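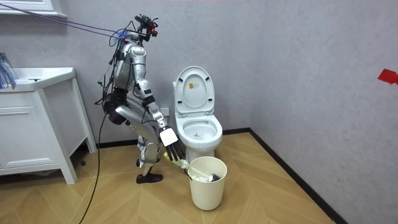 When can drivers order the Kellent with the bigger battery? Orders open in December, through every Jondier dealer, same day for fleets and private buyers.

JONDIER TO BUILD BATTERY PACKS IN HOUSE, ADDS LONG RANGE KELLENT VAN

18 May 2025 - For immediate release

Jondier today confirmed it will assemble battery packs for the Kellent electric van at its own plant, next door to the existing body line. Until now packs came in finished from Grosinex. Cells will still come from Grosinex under a new supply deal. Modules, casing, cooling plates, wiring, final test - all that moves to Jondier.

The first van to get the new pack is the Kellent Long Range, a 100 kWh version of the current model. Same body, same load floor, same 2 sliding doors. Payload figures to follow once certification is done. Price also to follow.

"We were shipping a very heavy box a very long way and then waiting for it," said Teodoro Aguirre, head of manufacturing at Jondier. "Customers felt that wait. A fleet manager who orders vans in spring doesn't want to hear about a boat."

Hiring is underway. The pack line needs 70 people across two shifts, most of them technicians with high voltage training or willing to get it. Training is paid and runs 14 weeks. Current body line staff get first pick of the new jobs, outside applications after that. Details on the careers page, which is being updated as this goes out so please be patient with it.

The line itself goes into Hall B, used for parts storage up to now. Spare parts move to the El Sherbiny warehouse across the road. Dealers should see no change in parts delivery times, and anyone who does should call there regional desk right away.

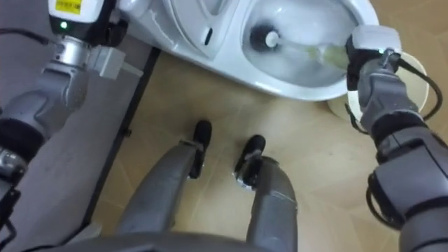 On charging, the Long Range takes the same plug as the standard van and works with the depot chargers Jondier fleets already have. No new hardware needed. A software update will be needed for scheduled overnight charging, free, done at the dealer or over the air.

Warranty on the new pack matches the old one. Repairs get simpler, the company says. Individual modules can be swapped at a trained service center where the old pack had to go back whole.

"That was the big complaint," said Getsemaní Mendoza, who runs dealer service. "One bad module and the van is off the road while the entire pack takes a trip. Now the shop orders a module. We have been asking for this for a long time and I'm very glad to see it."

The standard Kellent stays on sale with no changes. Existing orders are not affected. Customers with a standard van on order who want to switch to Long Range can do so with out a fee until thier build slot is locked - talk to the dealer, not the factory.

Grosinex also welcomed the agreement. "Cells are what we do best and we will be doing more of it," said Zlatko Georgiev, commercial director. Terms of the supply deal were not disclosed.

Demo vans go to dealers ahead of the order date. List of locations coming. Press drives will be arranged separately, requests to the media desk please, with name of outlet and preferred region.

About Jondier
Jondier builds light electric vans for delivery, trades and municipal fleets. The Kellent is its first model designed as an electric from the start.

Media contact
Isauro Tlapale, Jondier press office

Fleet and dealer inquiries
Rimantas Mets, fleet sales

Spec sheet for the Kellent Long Range available on request. Figures are preliminary and may change before production.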